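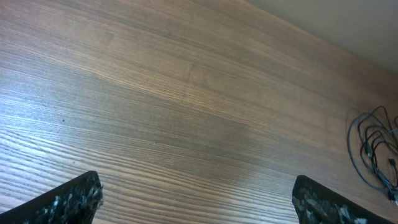
Tabletop, grain running up to the right

From: Aldana Ledesma
To: Varcombe Allotments list
Subject: Re: [varcombe-plots] Water bill and the hosepipe question

Ataahua McKinnon wrote:
> The meter reads 1,549, and last October it read 1,040. I make that
> a lot of water for a summer when it rained on every open day.
> Could whoever leaves the bottom tap running please stop? Also, are
> we still allowed hoses after 17:00? The notice has fallen off the
> gate again.

Ataahua,

I admire your faith that whoever it is reads this list.

Hoses are allowed after 17:00, one per tap, and you have to be holding the other end. The last bit was added after the Flamville side flooded and Benítez lost his leeks. He has mentioned it since.

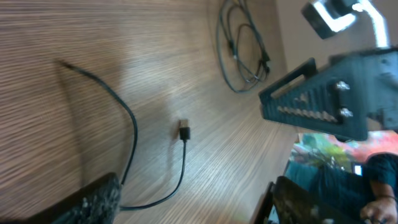

Same wood, with a few things on it

As for the bottom tap, I think it's the washer. I closed it as hard as I could last night and it went on dripping at me. Felance want 94 pounds to come out and look, and looking is all you get for that. I'd sooner buy a washer.

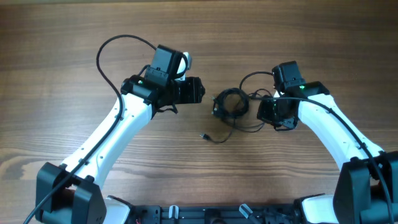
If someone has a spanner big enough, I'm down there most mornings before nine. Plot 17, the one with the bindweed. Well, one of the ones with the bindweed.

I'll put the notice back up – with screws this time.

Aldana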